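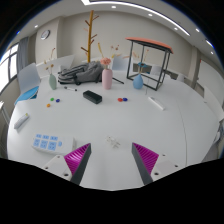
13 Apr 2025

Cleared out the big meeting room for the Bidside handover. Table first. Conceição Macedo wants the top bare apart from the flowers, so the small stuff has to be sorted before the bag goes back to its hook.

Magnets: 5, to return to the Pevimo whiteboard. The red one is weak and slid down under two sheets of A4 in February. Replace it. 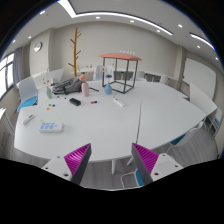
Table before sorting, vases along the back.

The dried stems can stay. They need no water and shed very little. Pink vase to go in the middle, pale green one to the left, both well back from the edge so that drawings can be unrolled flat.
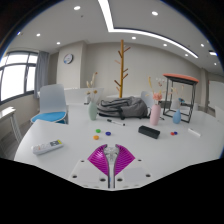

Remotes go in the drawer with spare cells, labelled by room. Marker caps checked for fit. Wiped the seam last, with a barely damp cloth. Key 461 signed back in at 2000. Chairs tomorrow.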